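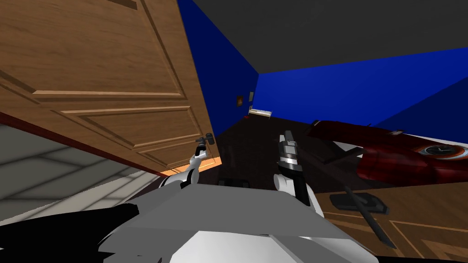

Puertas que hablan: informe final del taller de historia del barrio

Este trabajo nació casi por casualidad, en una conversación de pasillo con nuestro profesor, Walter Ospina, que creció a dos calles del colegio y todavía se acuerda de qué vecina dejaba la puerta abierta en enero para que corriera el aire. Queríamos saber cómo se entraba en las casas antes y cómo se entra ahora, y de paso (esto lo confesamos con cariño) tener una excusa para merendar con nuestros abuelos.

Entrevistamos a 14 vecinos de la calle Cusi y de la plaza Plikari, casi siempre los martes por la tarde. Ilze Mockus se encargó de las grabaciones y Percy Escobar de transcribirlas, que fue lo más pesado, ¡más de 10 horas de audio! Casi todos contaron lo mismo con palabras distintas: la llave se quedaba puesta por fuera y se llamaba de viva voz. Las puertas de dos hojas se abrían enteras para las bodas, los velorios y las mudanzas, y el resto del año bastaba con una.

Lo que más nos sorprendió fue el vocabulario. Aldaba, postigo, tranca, gozne: palabras que nosotros no usábamos y que ahora se nos escapan hasta en el recreo.
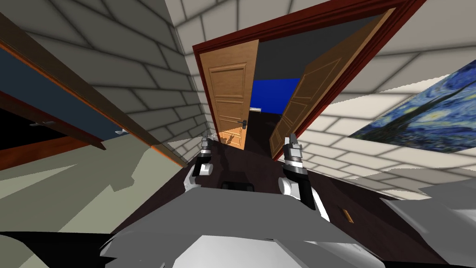
¿Por qué se dejó de tener la llave puesta por fuera?

Según los vecinos, la costumbre se fue perdiendo cuando muchas familias se mudaron y empezó a llegar gente que no se conocía entre sí. Una señora lo recordaba con bastante pena, aunque reconocía que ahora duerme más tranquila.

Nos quedó pendiente hablar con el cerrajero de la plaza, que nos ha prometido un rato después de las vacaciones.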